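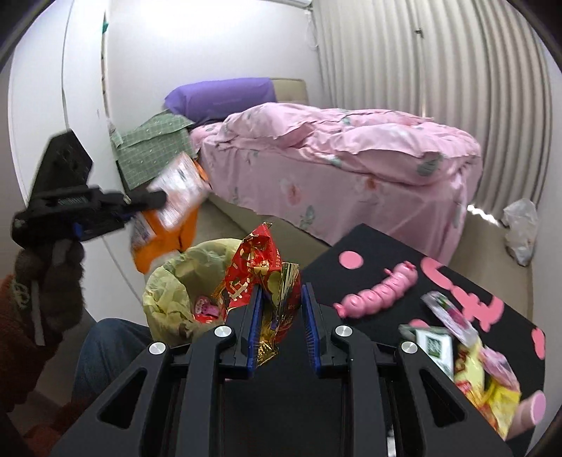

Reading time: 2 minutes

Home Trips Snacks & Sweets Fairs Contact

Search this site Go

Our Saturday at the Brennan Open House

I had been looking forward to this one since April! Brennan used to be a furniture works, and for one day every spring the small firms that share the building open their doors and let people wander around with a paper map. Thắng Tạ and I took the early bus and were at the gate before ten, which gave us time for coffee in the yard and a long argument over the map (he wanted the top floor first, I wanted anything with food in it).

We went up. The first stop was Floka, who furnish small rooms and rent them out by the week, and what a cheerful place that was. The bedroom was my favorite by a mile. The bed has a pink comforter with pale flowers and grey-green leaves all over it, rumpled the way a bed is when people live with it, and next to that a black table covered in pink dots and big pink shapes. I would never have put those together myself and now I want the table. There was a long pink toy lying on it too, in segments. Thắng said caterpillar. I said sausages. We did not settle it.

And then the snacks, all over the front of the table! A yellow pack with red and orange printing, a white one with a QR code, a pink and white one leaning over it. I have a real weakness for wrappers. The red and gold foil was the prettiest thing in the room if you ask me, all crumpled and shiny with gold characters on it, and the orange and white bag came a close second. Behind the red and gold one was a pale yellow-green plastic bag standing open, its top rolled outward so it works like a little bin. I have been rolling my bags like that at home ever since and they stay open beautifully. Why did I spend years fighting with a floppy bag in one hand?

One small pink package was down in there with the other wrappers, label and all, and I did wonder what it had tasted like.

Downstairs is Cakent, the bakery, and yes, the line was long, and yes, we stood in it. Two sesame buns each, still warm, eaten on the steps. They only bake the sesame ones on open days so I bought three more for the ride home. The woman at the counter told us the starter came with them from their old kitchen and travels in a pickle jar.

Zamell had the last door on the ground floor. They print paper bags and labels, and they had 27 old label designs pinned along the corridor, going back to the ones with the fish. I could have stayed there another hour, but the bus doesn't wait. You can buy offcuts by the handful from a crate near the exit and I came away with a good stack of green.

If you go next spring, bring cash for the buns and start at the top like Thắng said. The stairs are steep, and there is an elevator around the back by the bike racks.

Print this page | E-mail this to a friend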